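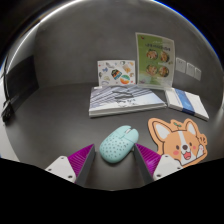 Background objects in grasp recordings: keep, clear, or document?

Posted in Data Collection Practice, 15 July 2019

We are writing a short internal standard for recording grasps with hand-held grippers on ordinary desks. The target is a computer mouse. The draft says the operator must "prepare the workspace" before recording, and two of our operators read that in opposite ways. One strips the desk down to the target. The other leaves books, flyers and whatever else is on it, and starts.

The set so far has 1,098 recordings, made at 3 desks. I have three points to settle before I circulate the next draft:

Should other objects stay on the table, and if so, how close to the target may they be?

Do printed items with faces or food on them (cutouts, stickers, menus) need to be treated differently from plain objects such as books?

What has to be written down per recording, as opposed to per desk?

The data goes to a policy that will run on a fixed arm in an office, so a bare table is not what it will see in use. On the other hand, our reviewer wants the recordings to be comparable, and I can't give her a definition of comparable that survives two desks.

– Ngaio Whitelaw

Posted by trutton_bench

Leave the objects. If the arm will work on a used desk, record on a used desk. What you need to control is the space the fingers pass through, and that can be stated as a rule that does not depend on which desk it is.

We use the following wording at Trutton, change it to suit:

"Before recording, the operator shall open the gripper to full width and pass it over the target along the planned approach. No object other than the target shall be touched by the fingers, the pads or the finger mounts during this pass. Objects outside this path may stay."

The finger mounts are the part people forget. Operators look at the inner plates because that is where contact is supposed to happen, and the outer side of the mount sweeps over whatever is lying next to the target. A flat cutout beside a mouse is a typical case. The plate clears it easily and the mount ends up over it. With a thin item you may get away with that at hover height, but when the fingers come down to grip a low object like a mouse, the mount comes down too. Either move the item outward or turn the approach. Do not leave it to the operator's judgment during the recording.

On printed items, I would not make a separate class. Flat print is background. The exceptions are items that show the same kind of object as your target, and anything with personal information on it. Check sticker sheets and flyers for names and phone numbers once, when the desk is set up.

For the log, per desk: surface color, fixed items on the wall, lighting. Per recording: target, target orientation relative to the gripper, operator, result. Our sheet has 17 fields and 6 of them are never filled in correctly, so keep yours shorter than ours.

One more thing. Put target orientation in as a fixed choice and not as free text. For a mouse, "front away," "front toward," "front left" and "front right" are enough. We had free text until October and had to recode all of it by hand.

Posted by Plultamon

just clear the desk. you can add backgrounds in software later, it is much faster and then everything is comparable like your reviewer wants

Posted by endix_qa

I disagree with clearing the desk. Pasting in backgrounds after the fact does not give you the shadows or the reflections. A display holder in clear acrylic returns highlights that move as the gripper moves, and a dark tabletop with a slight sheen does the same to a lesser degree. If the arm is going to meet those, they belong in the recordings.

I agree with the sweep test above but would add two clauses.

First, the layout is frozen per batch. Between batches the operator moves at least one near object and says so in the log. Otherwise the same book ends up behind the same mouse in every recording and the policy can learn the book. "Comparable" for your reviewer can then mean same procedure and same log, with layout as a declared variable.

Second, cables. A cable hanging at the side of the desk is fine. A mouse with a cord needs its own line in the standard, as the cord has to be routed away from the approach side. State in the scope whether corded targets are included at all. The Lagos draft we worked from left this open, and the two sites handled it differently – one taped the cord down, the other let it drag.

The word "prepare" should come out of the draft. Replace it with the sweep test and a sign-off by the operator's initials.

Reply from Ngaio Whitelaw

Thanks. I am taking the sweep test with the finger mounts named, and the per-batch layout clause. Corded mice are out of scope for this version. I will keep orientation as a fixed choice but add "other," as we sometimes record at an angle on purpose.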